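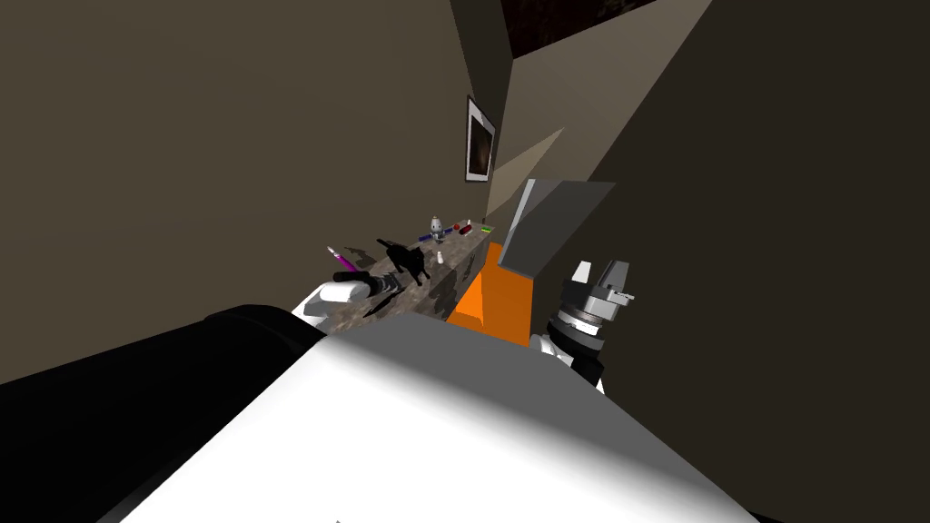

Drevus Kitchen Pack: a first look

Last updated: February

If your group trains or tests two-armed robots in simulation, you already know how long it takes to build a kitchen worth practicing in. You want a counter at a sensible height, surfaces that don't look like gray plastic, and enough clutter that the robot has to think before it reaches. We've been trying the new Kitchen Pack from Drevus for the past few weeks, and I'm happy to say it's the first ready-made set I've wanted to keep open after the testing was done.

The pack ships with 7 kitchen layouts and 230 small props. You pick a layout, drop in your robot, and either place the props by hand or let the scatter tool do it from a seed number. I used the scatter tool almost the whole time. It mixes things you'd expect to find in a kitchen with things that just end up there, like markers and little figurines, and I love that. My own counter at home looks like that most evenings.

The stone countertop is the star for me. It has a busy, speckled pattern, and small dark props throw real-looking shadows across it, so a vision model gets a proper workout. We ran our old pick-and-place model from the Livarov starter set in here and it struggled right away with the darker props. Good! We'd been getting scores on plain white tables that were far too kind.

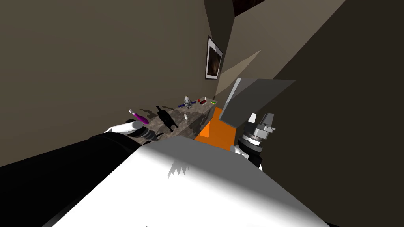

Robot's-eye view in the Drevus kitchen, with both grippers near the cluttered counter.

The camera setup deserves a mention too. You can mount the view on the robot's body and tilt it as far as you like, and the pack comes with a few slanted presets. They look strange for the first hour – the whole room runs downhill – but they were handy for checking whether our model had quietly learned that counters are always level. It had. That's now on our list.

Speed was better than I expected. I queued up 4000 scattered counters overnight on the office workstation and they were all waiting for me at 8 in the morning. Loading a single layout takes a few seconds, and changing the seed is close to instant.

There are some rough spots. The prop browser has no search box, so finding one particular bottle means a lot of scrolling. Cabinet doors open and close nicely, but drawers are fixed in place in two of the layouts, and the manual doesn't say which two (it's the galley and the studio). Lighting is limited to four presets. I'd also like softer shadows as an option, and a way to lock one prop while the rest get shuffled.

If you came to our Kanaan workshop, the robot files you built there should load with no changes. Mine did. Anyone still on the older Manis format will need the converter, which is in the tools folder and took me one try.

Drevus offers a trial with one layout and 100 of the props, and that's plenty to find out if it suits your work. Start with the stone counter and turn the clutter setting all the way up.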